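Encore une soirée de club à écouter quelqu'un nous vendre des poissons rouges à 2000 euros pièce. Bon, pas rouges, je sais. Des ranchus, lignée Mallel, pedigree et tout le tralala. Et moi au fond de la salle je pensais à mes vieux shubunkins, achetés 4 euros, qui vont très bien merci.

Ce qui me gêne, c'est pas le prix. Chacun son argent. C'est qu'on ne parle plus que de ça - la lignée, la forme du dos, le nom de l'éleveur. L'eau ? Deux minutes à la fin, quand tout le monde met déjà son manteau. Le jeune qui débute repart avec l'idée qu'il lui faut un beau poisson. Il lui faut d'abord un bac cyclé. Et de la patience, mais ça se vend mal.

Oksana Romaniuk a écrit l'inverse dans le bulletin d'octobre : sans sélection sérieuse, dit-elle, on perd les variétés. D'accord sur le fond. Quand on laisse tout se croiser avec tout, au bout de quelques générations on a des poissons bronze, sauvages, increvables d'ailleurs. Mais sélection veut aussi dire tri, et le tri on en parle à voix basse. Sur une ponte de 1423 alevins, combien on en garde ? 40, les bonnes années. Les autres, il faudrait au moins dire aux nouveaux ce qu'on en fait, avant qu'ils se lançent.

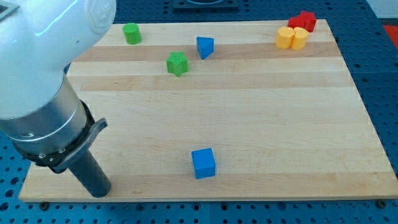
*Bras robotisé blanc et planche à découper en érable clair.*

Svyatoslav Romaniuk, lui, élève sans exposer. Trois bassins derrière la maison, à Dmytriv, aucun trophée. Je lui ai demandé pourquoi : les concours stressent les bêtes, point. Le transport, le sac, l'eau qui change, les projecteurs. J'ai exposé cinq ans à la coupe Judeck et je n'ai pas grand chose à lui répondre.

Alors oui, gardons les concours, j'y tiens encore un peu. Mais une note pour l'état des nageoires, pour la nage, pour l'âge aussi ! Un poisson de douze ans en pleine forme devrait valoir plus qu'un jeune prodige qui flotte de travers à trois ans. A Cliloven ils ont une classe « vétérans », paraît-il que c'est la plus regardée.

J'attends les réponses. Les fâchées aussi - par écrit de préférence, je change l'eau le soir.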